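Saturday, late

Woke at 6 to the boiler making its sea lion noise, then a silence I liked even less. Lay there composing a letter to Juntunen, who fitted it and who promised me fifteen trouble-free winters. This is winter two. Got up, thumped the casing, and it came back on, so the letter is postponed and I have learned nothing.

Caught the early bus to Nirndale for the canal walk I've been promising myself since spring. The leaflet says the top lock was finished in 1828 and has "changed little since", a polite way of saying the gates leak. It rained from the lock to the aqueduct. My new Skunari waterproof, tested (says the label) in Arctic conditions, gave up just past the second bridge. I suppose the Arctic is mostly dry.

Saw a heron, two wet anglers and a narrowboat called Tara with a bicycle on its roof and a bath full of leeks. The man at the tiller said good morning as if it were my fault. The towpath was shut for repairs after the aqueduct, so there was a diversion up a hill, through a field of bullocks and past a sign telling me I was now 344 feet above the sea. I had not asked. The bullocks followed me to the stile and then stood there breathing.

Had my sandwich in the bus shelter. Cheese and pickle – the pickle had gone through to the other side and into my gloves. The 15 bus came late and smelled of dog, and by then so did I.

Home by four. Boots stuffed with newspaper, coat over the bath, socks beyond help. Soup for tea, out of a tin, and half a crossword. Seven down is either "ferret" or I have eleven across wrong.

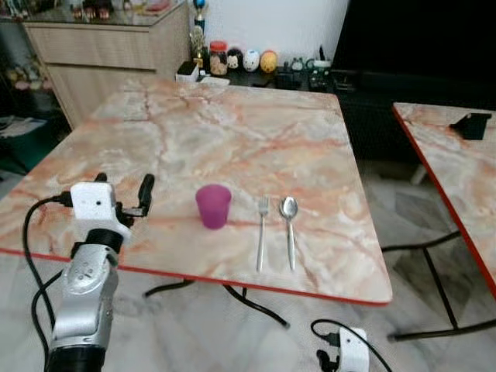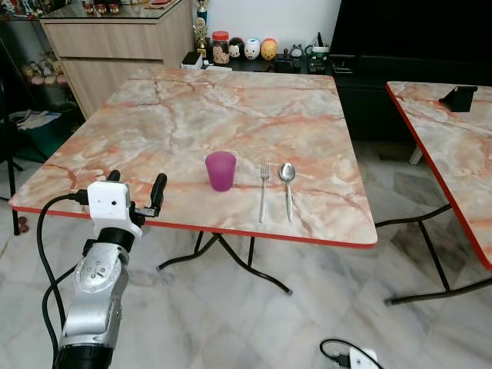 Purple cup, fork and spoon on the marbled table.

Things for tomorrow

Ring about the boiler, in a firm voice. Find the receipt for the waterproof. Buy bread, and gloves.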